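Section 13: Changing the batteries in your Karaki wall clock

Take your time with this one - it's a pleasant little job once the clock is down and you have good light.

1. Lift the clock straight up off its hook and lay it face down on a folded towel.

2. Slide the back cover toward the arrow and take out the old cells. 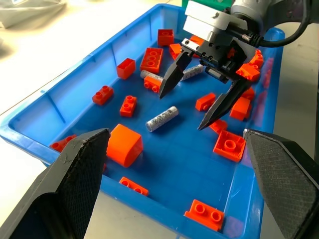 3. Wipe the contacts with a dry cotton swab, then put in fresh AA cells, matching the plus and minus signs.

Caution: Please don't mix old and new cells, and keep spent ones out of the household trash.

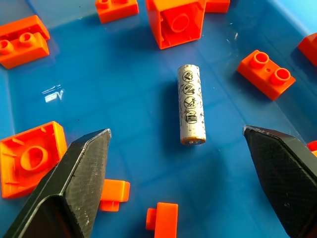

AA-size battery with crossed-out warning symbols.

4. Close the cover and set the hands with the small wheel, always turning forward.
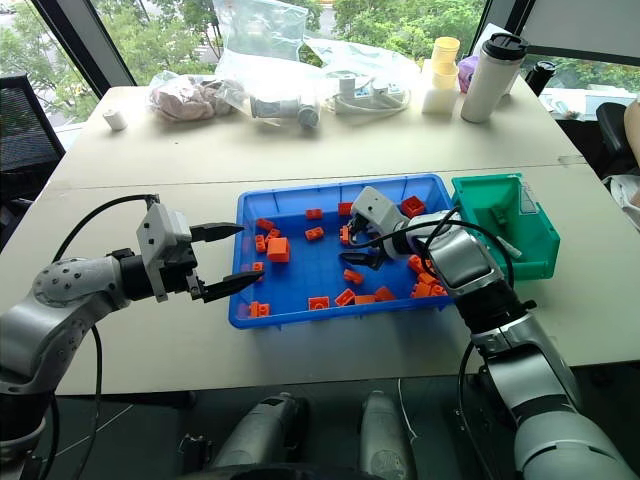 5. Hang the clock back up and give it a full day before you fuss with the time again. If it still runs slow, do write to Ineke Segers at our Bresstead workshop.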